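Home › Residents' group › Minutes

Trevaskis Lane Allotments and Gardens, notes from the summer meeting, 2 June 2026

Written up by me, Lachlan Baxter, as I was the one with a working pen. These are my notes as I took them, with the grumbling left in. If I've got you wrong, tell me before the next meeting and I'll fix it!

We started late as the kettle tripped the lights again. I read out the notes from January and they were agreed, apart from the bit where I'd written that the bottom path was "finished". It was pointed out to me (loudly, from the back) that the bottom path is not finished, it has a plank on it. I've changed it to "has a plank on it".

Water

This took up most of the evening, as I thought it would. The new tank by the top gate is in and holding. The old one by the Skuren side is still leaking at the seam, and I said I'd had a go at it with sealant in the spring and made a fair mess of it. Two quotes have come in. The one from Trurkel is for a straight swap, tank and stand, at £400 including taking the old one away. The other was cheaper but didn't mention the stand at all, and when I rang to ask, the chap said "what stand?", so I didn't feel all that hopeful.

There was a long back and forth over whether we need a second tank in the first place. Those of us on the lower plots said yes please, it's a long walk with two full cans in July. The upper plots felt the money would be better spent on the gate. I did say that the upper plots have a tank right next to them, and there was a bit of a silence after that. In the end we voted and it was a clear yes to the Trurkel quote. I'll ring them this week and ask for a date before the beans really get going.

A hosepipe reminder while I'm on the subject. Please don't leave it running into a trench while you go home for lunch. I'm not naming plots in the minutes but I do know which one it was, and so does the person with the flooded leeks.

The gate

The top gate has dropped again and you have to lift it to get the bolt across. I had a look and I think the post has shifted and the hinge is fine. We agreed to dig it out and reset it ourselves on the next work morning. I've got half a bag of postcrete in the garage that may or may not have gone solid, I'll check. If you've got a decent spade and a straight eye, come along.

Onano club room

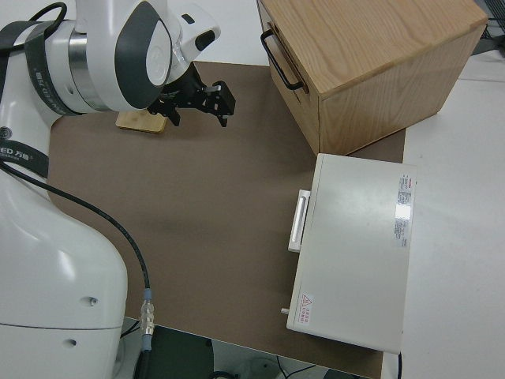

We've been offered the Onano club room for the winter meetings, from October onwards, and I was asked to find out what it would cost us. It's £30 an evening with heating, or a bit less if we stack the chairs afterwards, which we'd do anyway. I'm all for it! The hut is lovely in June but last January I took the notes in gloves and could hardly read them after. One or two people were worried about parking and about carrying the seed swap boxes over there, and I said I'd happily take the boxes in my car as long as somebody helps me at the other end.

We didn't decide, but the feeling was in favour. I'll put it on the list for the September meeting so everyone has time to moan first.

Money

We have £176 in the tin and the rest in the bank, and the bank figure is on the sheet by the door. I won't copy the whole sheet out as it's three columns and I always get them muddled. The tank comes out of the bank money. The tin is for teas, string and the odd padlock, and I'd like it to stay that way. Plant sale takings were down on last year. We had far too many tomatoes and hardly any squash, and everybody who came through the gate seemed to want squash. Could we have a word with each other before sowing next spring? I'm guilty too, I brought nothing but Gardener's Delight.

Slugs

Under any other business, and it went on for longer than the gate. Copper tape was spoken for and spoken against. Wool pellets had their fans. I've been using beer traps and getting results, though my neighbour on the next plot says I'm just drawing them over from hers, and that may be fair. We agreed that whatever you use, please keep it safe for the hedgehogs, and that means no blue pellets anywhere on the site. It's in the rules but I said I'd put up a fresh notice as the old one has gone so pale you can't read it.

Compost bays

The left-hand bay is ready to use and it's good stuff, dark and crumbly. Take what you need but leave some for the rest of us. The middle one is cooking, please don't add to it. The right-hand one is open for new material. No bindweed, no roots, no cooked food. I found half a quiche in there in May and I'd like never to find another.

We also talked about whether to get a shredder. It was felt that hiring one for a day in the autumn makes more sense than buying one and having to store it. I'll get a price.

Open afternoon

We'll do it again this year, same sort of thing: teas, a few plots to wander round, the scarecrow table for the children. I asked who'd like to have their plot on the walk round and got four hands straight away, so that was nice. If yours is a jungle at the moment there's still time. Mine is a jungle at the moment. Cakes are wanted, and if you can lend a folding table please put your name on the bottom of it so it finds its way home.

The bit of ground by the Skuren fence came up again. It's been sitting empty under black sheeting for ages and two of the newer members asked if they could share it between them. No objections, and I said they could make a start whenever they like, though the sheeting needs to go back in the hut when it's off.

Things I've said I'll do

Ring Trurkel about the tank
Check the postcrete
New notice about pellets
Price for shredder hire
Ask Onano if we could have a key the night before

Next meeting in September, in the hut, bring a cushion. If there's something you want on the list, leave a note in the tin on the shelf or catch me on the plot, where I'll be most evenings trying to get the netting over the currants.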